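ラットモント・アリーナ内覧会に行ってきた 満員の絵は描けているが

2021年5月22日

地元バスケットボールクラブ、ジャドゥーン(Jadoon)の新本拠地になるラットモント・アリーナ(Ratmont Arena)が、開業前の施設を一般に公開した。事前申し込み制で、私は午後の回に入った。クラブの試合は下部リーグのころから見ている。旧体育館の硬いベンチに愛着があるわけでもないので、新しい器ができること自体は歓迎している。ただ、告知のページに並んでいた「観戦体験の革新」という言葉がどうにも引っかかっていて、半分はそれを確かめに行った。

最寄りはドレルトソープ(Dreltthorpe)駅。案内には徒歩15分と書いてある。私の足では信号に二度つかまってもそのくらいだったから、数字に嘘はない。とはいえ途中の歩道が狭く、高架をくぐるところでは傘をさした人とすれ違えるかどうか怪しい。試合後に観客が一斉に駅へ向かったらどうなるのか。受付で尋ねると「警備計画は策定中です」との返事だった。開幕は秋だと聞いている。策定中で大丈夫なのだろうか。

入口を抜けるとすぐコンコースで、売店の区画はまだシャッターが下りている。何が入るかは未発表。旧体育館の外で売っていた焼きそばの屋台がどうなるかも聞いてみたが、答えられる人はいなかった。
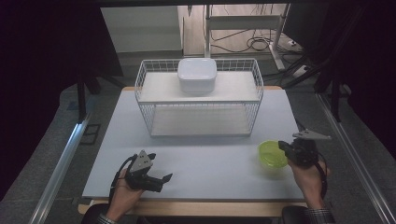
写真:筆者

収容は1,877席。これは固定席だけの数で、立ち見は含まないという。多いのか少ないのか、正直なところ判断に迷う。昨季のホームゲームで席が足りないと感じた試合は、上位チームを迎えた数えるほどしかなかった。平日の夜は後ろの列で荷物を隣に置いて見ていられた。新しくなれば人が来る、というのが運営側の見立てらしいが、根拠を聞くと他の街の例が返ってくるばかりだった。勝てないシーズンが続いたときの話は、説明の時間中に一度も出てこなかった。

客席に座ってみた。コートは近い。エンドライン側の前方など、リバウンドの競り合いで選手が飛び込んでくるのではと思う距離で、ここは素直によかった。困ったのは二階のコーナー付近で、手すりがちょうど手前のサイドラインに重なる。背筋を伸ばせば見えるが、試合のあいだずっと背筋を伸ばしている観客はいない。案内の人は「ほとんどの席で視界を確保しています」と言った。その「ほとんど」に入らない席をいくらで売るのかが知りたいのだが、料金表は夏の発表待ちだそうだ。

天井の照明は点灯した状態で見せてもらえた。床の反射が強く、ボールが白い線の上を通ると目が少し迷う。選手はもっと迷うかもしれない。床材は最後の仕上げがまだとのことなので、これは完成後にもう一度確認したい。

内覧の後半は、ゾダム(Zodum)という入場・観戦アプリの説明に使われた。チケットも売店の支払いもスタッツの閲覧も、全部これ一つで済むという触れ込みだ。デモでは係員の端末が改札代わりの読み取り機にかざされ、音が鳴って終わり。確かに速い。しかし通ったのは係員が一人だけである。開始直前に人が固まったとき、通信が詰まったとき、電池が切れたときにどうするのか。紙の券は残すのかという質問が参加者から出て、回答は「移行期間を設けます」だった。いつまでかは決まっていないらしい。旧体育館でもぎりに券を渡してきた年配の常連の顔がいくつか浮かんだ。

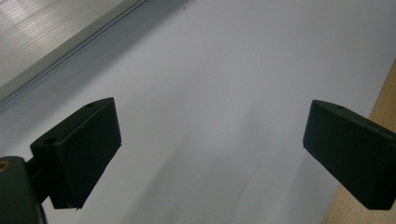 向かい合うグリッパーの指先

スタッツの画面も触らせてもらった。1月の試合のデータが入っていて、選手ごとのシュート位置が色で出る。面白いことは面白い。ただ、私がその試合でよく覚えている第4クォーターの得点が、記憶と違う選手につけられているように見えた。こちらの記憶違いの可能性もあるので、家に帰って公式記録を開いたら、やはり別の選手だった。デモ用だから、と言われればそれまでだが、デモにこそ正しい記録を入れておいてほしい。

ロッカールームと練習用のサブコートも回った。サブコートは一面で、市の貸し出しと共用になる。クラブの練習がない時間に開放するとのことだったが、学校の部活動や地域リーグの枠がどれだけ取れるかははっきりしない。旧体育館では地域リーグが7チームで回っていて、土日の枠の取り合いは毎年のことだった。あの建物が閉まった後、彼らがどこで試合をするのか、説明資料には一行もない。プロの試合は年に何日かで、残りの日にこの建物がどう使われるかのほうが、街にとっては大きい話だと思う。

所要時間は全体で70分近く。そのうちコートと客席に割かれたのは半分もなく、あとは映像とアプリの紹介だった。映像のなかの客席はどの角度でも埋まっていて、応援の歌まで入っている。うちのクラブにあんな歌はない。

よかった点も書いておく。通路の段差は少なく、車椅子席は前方と中段の両方に用意されている。中段の席は前の人が立っても視界が残る高さになっていた。トイレの数も旧体育館とは比べものにならない。ハーフタイムを丸ごと列で過ごすことは、さすがになくなるだろう。更衣室が男女同じ広さで作られているのも、女子の地域大会を誘致するつもりなら意味がある。

帰りにアンケートを渡された。設問は「どの機能に期待しますか」といったものが並び、不安な点を書く欄は見当たらなかったので、裏面に二階コーナーの手すりと高架下の歩道のことを書いて出した。

料金表が出たら、シーズン席を買うかどうかを含めてまた書く。それまでにプレシーズンの試合が一つ組まれるようなので、そのときは二階コーナーの席を取って、終了後に駅まで歩いてみるつもりだ。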